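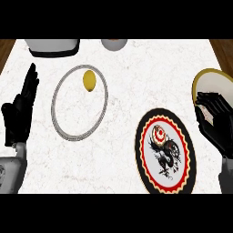

Ticket 3497
Right hand won't let go of bowl in sim, left hand OK
Status: Open – waiting on reporter
Opened by: Elżbieta Kalinowski
Component: Jorna / hand bridge
Where: home setup, arms on the bench at the Echeverría shop
Opened: Sunday, February 25, 2024

What I'm running
Jorna build 581, two Garkia hands, one Divudix board per arm. Gloves drive both the sim and the real thing, but real arms are powered off for all of this. Sim only til it behaves. Bridge loop set to 400 Hz.

What happens
Marble table scene. Pick up the white bowl with the yellow rim, right hand, fine. Tip it up on its side, fine. Open my glove and the fingers stay shut. Bowl stays in the hand. If I pull the arm back the bowl comes too. Only way out is reset scene.

Left hand opens and closes like it should. Picked up the yellow egg thing from inside the silver ring and put it back, no problem. Dragon plate I haven't tried yet, don't want to change two things at once.

What I expected
Glove open = hand open.

Steps
1. Load scene, both gloves on, calibrate flat then fist
2. Right hand to bowl, close
3. Tilt till the inside of the bowl faces left
4. Open glove
5. Nothing

Happens every time if the bowl is tilted. If I leave it upright it lets go most of the time.

Tried already
– recalibrated right glove, same
– swapped gloves left/right in config, still the right hand that sticks, so not the glove
– swapped the USB cables on the two Divudix boards, same
– deleted the cache folder, same
– dropped bowl friction to almost nothing. Bowl still sticks, which seems wrong??

Log from the bridge, right side only:
hand_r cmd=OPEN
hand_r state=CLOSED contact=1
hand_r cmd=OPEN ignored, hold active
hand_r state=CLOSED contact=1

That repeats until I reset.

--
Reply from support

Thanks, good log. "hold active" is the grasp assist, it pins the object to the palm once enough fingers touch. Should drop when the open command comes in. Couple things:
Is grasp_assist on for both hands or just right?
What does hold_release say in the right hand config?
Any delay warnings before the first "ignored" line?

--
Elżbieta Kalinowski

ok checked. grasp_assist is on for right only. I turned it on ages ago, last June I think, when I couldn't keep hold of the plate. Forgot it completely. Left never had it.

hold_release: upright

One delay warning, 39 ms, then nothing. Comes up at startup so probably not related.

--
Reply from support

That's it then. "upright" means it only releases when the object is close to level, so it can't be dropped sideways by accident. Tilted bowl never meets the condition. Your friction change did nothing as the bowl is pinned, friction isn't holding it.

Set hold_release: any on the right hand, restart the bridge (a scene reset doesn't reload that file). Or turn grasp_assist off and see if you can live without it.

Please check on sim before powering the arms.

--
Elżbieta Kalinowski

Set it to any, restarted bridge. Tilted, opened glove, hand opened, bowl dropped on the table. Did it again a few times, all good.

Then tried assist off completly. Bowl slides out of the fingers when I tilt it, but my friction value is still the silly low one so that test doesn't count. Will put it back to default and redo.

Two asks:
– can the log say WHY the hold is active? "hold active, not upright" would have saved me the evening
– does the same file get read by the real hands? Don't want to find out with a real bowl

Leaving this open till I hear on the second one. Arms stay off.

--
Reply from support

Log text: agreed, filed as a separate request. Real hands: they read the same file but skip the grasp_assist block, pinning is sim only. So expect the real grip to feel weaker than what you have now. Redo the friction test with assist off and post the numbers before you power up.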